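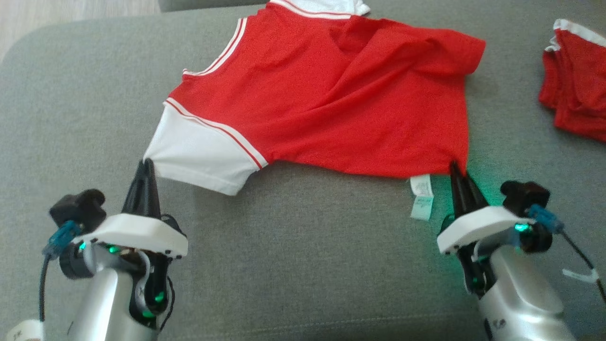

Miroslava Rusnák wrote to me that she always starts from the collar, and that a shirt folded from the hem will never look nice in the drawer. I have read her comment several times and tried both ways with my own shirts. My answer is that the collar must be nice at the end, but the hands can begin at the hem. She has not agreed yet.

How to fold a two-color T-shirt on the sofa

A T-shirt with a red body and white sleeves needs a little more care than a plain one. Every mistake is easy to see, as the white shows at the wrong side, or the stripes run crooked. The good thing is that the same stripes can help you. They are like lines in a school notebook, and you can use them for measuring.

I fold on the sofa, not on the table. My table is 60 centimeters wide and a shirt with open sleeves hangs over both sides. The sofa seat has also a woven cover which holds the cotton a little, so the sleeves stay where I put them. On a smooth table they slide back.

What you need

A flat sofa seat or a bed with a firm cover
The shirt, completely dry
A folding board, if you like one (I had the Lorby board and gave it to my sister)
A drawer or a box for the finished shirts

Before the first fold

Look at the care label. In many shirts it is sewn in the side seam, close to the hem, and it likes to stick out. If it is outside, you know quickly which seam is the side seam. Push it under the shirt before you fold. If you leave it, it makes a small corner in the pile.

Please read the label also before the washing. Red and white in one shirt is a risky combination. I wash such shirts at 30 degrees, inside out, with a small spoon of Gasard powder, and I take them out of the machine directly when it is finished. When wet red cotton lies on a white sleeve for the whole evening, it can leave a pink shadow. I lost one good shirt like this in May.

Step 1. Spread the shirt

Put the shirt down with the front side to the cover. Take the hem at two places, near the corners, and pull gently toward you. Pull only until the big folds in the middle become flat. Jersey cotton is elastic, and if you pull strongly, the hem becomes wavy and will stay so until the next washing.

Then go with the flat hand from the middle to the sides. Begin at the hem and move up to the shoulders. The thick place is usually under the collar, where the cloth collects itself when the shirt was carried in a basket.

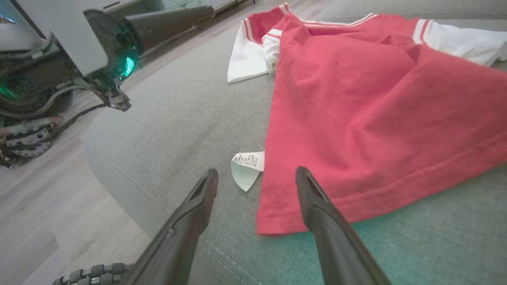 Hem, care label and turned-back sleeve before smoothing.

Step 2. Open the sleeves

A sleeve which is turned back on itself must be opened now. Later it is inside the package and you will feel it as a hard lump. Hold the cuff with two fingers and lay it to the outside. The stripes on the cuff should make one straight line. If the line has a step in it, the upper and the lower layer are not together, so move the upper layer a little.

Do the same at the collar. A ribbed collar often rolls inside. Put one finger in the neckline and go along it slowly, from one shoulder to the other.

Step 3. Fold the sides

Take one side of the shirt, with the sleeve, and bring it toward the middle of the back. The fold should begin in the middle of the shoulder. Turn the sleeve down, so that it lies parallel to the new edge. Repeat with the second side. The two sides may touch, but it is better if one does not lie over the other.

Look now where the sleeve stripes are. If both sleeves have the same distance from the edge, the shirt is straight. If one is higher, open this side and do it again. It takes less time than to repair it at the end.

Step 4. Bring up the hem

Now comes the part which Miroslava does not like. Hold the hem at both corners and lift it up to the lower edge of the collar. The collar itself stays free. For a small drawer, fold 2 times: first to the middle of the shirt, then again to the collar.

Put the hand on the package for a moment and press out the air. Do not press on a printed picture, if the shirt has one. 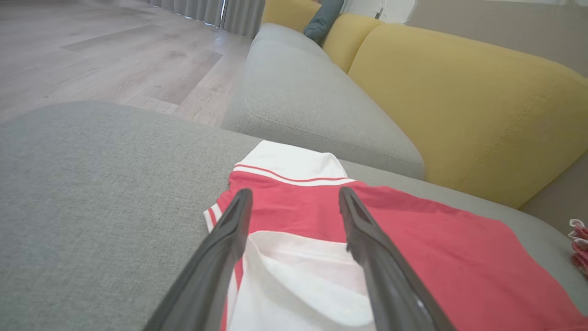 Step 5. Turn and check

Put one hand under the package and turn it over. The collar should be in the middle and at the top. Correct it with the fingertips, and pull the front a little to the left or right if you see a diagonal wrinkle.

In the drawer I put the shirts standing, with the round fold up. My drawer is a Canpolat one, 81 centimeters wide inside, and the two-color shirts have their place on the left. The thick Zukitz sweatshirts do not stand well, so these I lay flat in the box under the bed.

If the shirt falls open when you lift it, the last fold was too short. Open only this fold, bring the hem a little higher and press again.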